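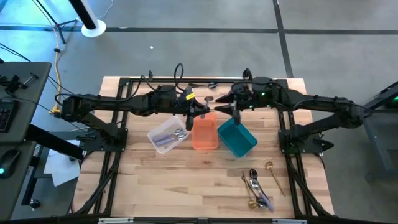
Sorting flatware into three small bins on a striped butcher-block top.

Plosten Small Bins, set of three

Clear with white rim / Orange / Teal

We love a good utensil bin, and we have tried plenty of them in our own kitchens before putting these on the shop page. Plosten bins are small rectangular plastic bins with open tops, made to stand next to each other on a counter, a shelf or inside a deep drawer. You get one in each color, and they look so cheerful in a row! The clear one lets you see what's in it without picking it up, and the two solid colors are easy to point to when you're calling across the kitchen for somebody to grab a spoon.

How people use them

Forks and spoons that match go in one bin, the odd pieces in another, and the last bin takes whatever your household has too many of (ours is teaspoons, always teaspoons). Mixed sets are where these bins really shine. If you own some silver-colored pieces, a couple of dark ones and a gold spoon or two from a wedding gift, you can keep each finish to its own color and set a table in a hurry. Long-handled spoons can lean at a slant. Let them stick out over the rim, they're easier to grab that way.

They travel well too. Carry one bin out to the patio with the forks and one with the spoons, and bring them back the same way. We've also seen them hold crayons, seed packets, clothespins and a truly impressive number of soy sauce packets.

Setting up a drawer

Take everything out first and lay it on a clear stretch of counter. Fill the clear bin with the pieces you reach for every day. Do the serving spoons next, then the strays. Put the bins in the drawer empty once before you load them, to see which way they fit best, and leave a finger's width at the side for lifting them out.

If your drawer is shallow, keep the bins on the counter instead. We like them beside the dish rack, where a handful of clean forks can go straight in.

Care

Wash by hand in warm water with ordinary dish soap. Dry flatware before you put it away, and give the bins a rinse every week or so (crumbs find their way in, no matter what). Skip scouring pads on the clear bin, they leave a haze. Keep all three away from the stove top and the oven door.

What's in the box

1 clear bin with white rim
1 orange bin
1 teal bin
Sheet of 11 blank stick-on labels

Flatware is sold separately. If you're after mixed finishes, have a look at our Jomden pieces, which come singly, so you can pick up one gold spoon and stop there. Or try to!

Ordering

Order code: 900
Ships in 4 business days
Returns: 60 days, unused, with the labels still on their sheet

The next batch ships Thu 2 December. Single bins can be ordered too, in any of the three colors. Choose "one bin" from the menu and add the color in the notes box.

Often bought with this set

Jutlow drawer liner, cut to length
Dương cotton dish towels, pair
Jomden long-handled spoon, gold finish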